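Unit 5: Surfaces, Wear and Who Pays for It
Course 206, Care of Buildings and Interiors
Handout for the Friday group

Read this before class. If you read it during class, please do so with the face of someone who is listening.

What this unit covers

Last time we dealt with floors, which people walk on and therefore forgive. This week it's horizontal surfaces at hand height: desks, counters, benches, sills, the tops of low cabinets. People don't forgive these. They look at them all day, usually while waiting for something to load, and by February they have opinions.

You'll need three ideas to get through the reading. They are wear, damage and dirt. The words get swapped around in every complaint letter ever sent to a building office, and most of the arguments you'll have in your working life will come down to somebody using the wrong one on purpose.

Dirt sits on top of a surface and can be taken off without taking the surface with it. Wear is the slow change that comes from ordinary use. Damage is a change that ordinary use doesn't explain. Write those down. They'll look obvious until you have to apply them to a counter with a tenant standing next to it.

Marks and what to call them

A smudge is a deposit. Something was left behind: skin oil, polish, graphite, lunch. It has soft edges and it usually gives up when you clean it.

A scuff is trickier. It can be a deposit (rubber from a shoe or a chair foot) or a burnished patch where the finish has been rubbed to a different shine, or both at once. Test with a damp cloth first, then a white eraser. If the mark stays, and it changes as you move your head, you are looking at the finish itself. Stop rubbing. Every year two or three people keep going and produce a large clean shiny oval, which is then the worst thing in the room.

A scratch is a groove. Material has moved or gone. Close your eyes and draw a fingernail across it. If the nail catches, write "deep." If it doesn't, write "surface." Please don't write "medium." I have read 1257 of these inspection sheets and I still don't know what medium is.

Matte surfaces deserve their own warning. They are sold as hiding marks, and they do hide glare. They are less good at hiding a burnished spot, which shows up as a shiny patch on a dull field. Pale matte tops have the further charm of showing every dark mark you own. 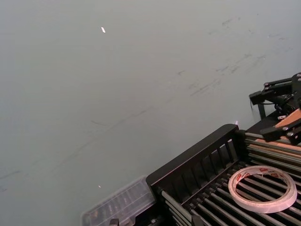 Text by Lizelle Moodley, with corrections from Hendrik Le Roux
Unit 5, continued

Faint marks are a matter of light as much as of surface. Dark scuffs on pale gray are the easy ones. A thin diagonal scratch may be plain from one side of a bench and gone from the other, so walk around before you write anything. Turn off the overhead lights if you're allowed to, and hold a flashlight low and almost flat to the top. You'll find far more than you wanted. Record it anyway, and note how you lit it, so the next inspector doesn't report a sudden outbreak.

White specks get a separate line on the sheet. A speck may be dust, a chip, a fleck of paint or a bit of packing. Touch it. If it moves, it was dirt, and you've just cleaned.

The Damudbridge case

This is the long one, and it will come up in the oral.

Damudbridge was an office floor let to a design firm called Bellura. When the lease ended, the owner's agent, Gert Kruger, billed Bellura for new tops on every desk. His report used the word "damage" on each line. It used the word "scratch" for everything, including what was later agreed to be coffee.

Bellura's reply was written by Riaan Magagula, and I recommend it as a piece of prose. He conceded one desk, where a craft knife had been used without a mat. He called the rest wear, pointed out that desks are for working at, and asked which activities the owner had in mind when renting out an office with desks in it.

The two sides then did something sensible, which is rare enough that we put it in the handout. They walked the floor together with one sheet and one pen. Anything that came off with a cloth was dirt, and Bellura paid for cleaning. Anything that didn't catch a nail was wear, and the owner carried it. Anything that did catch a nail was argued over on the spot, standing up, before lunch. It's remarkable how many grooves turn into wear at ten to one.

Kruger still holds that the method favors tenants. Magagula still holds that it favors whoever has longer nails. Be ready to defend either view.

Some vocabulary for the reading

Fair wear: change that a reasonable person would expect from the agreed use over the agreed time. Note that all three parts can be fought about.

Betterment: getting something newer than you lost. If a ten-year-old top is replaced with a new one at the tenant's cost, the owner is better off than before. Owners tend to find this concept hard to follow.

Baseline: the record of condition at the start. Without one, you have two people remembering a desk.

The reading from Matlala uses "abrasion" where we say scuff. The Plorkasau guidelines use "defect" for everything, which saves time and helps no one. Translate as you go.

For Friday

Choose one horizontal surface that you use every day and don't own. Inspect it twice, once in daylight and once with a low light, and fill in a sheet for each. Don't clean it in between. Don't clean it beforehand either; we can tell.

Then write 300 words on who should pay for what you found, taking the side you like less. Kgomotso Moodley is marking these and has asked me to say that a drawing of the desk does not count toward the length.

Kitchen counters are allowed if you rent. Bring both sheets on paper, and leave the box marked "office use" blank.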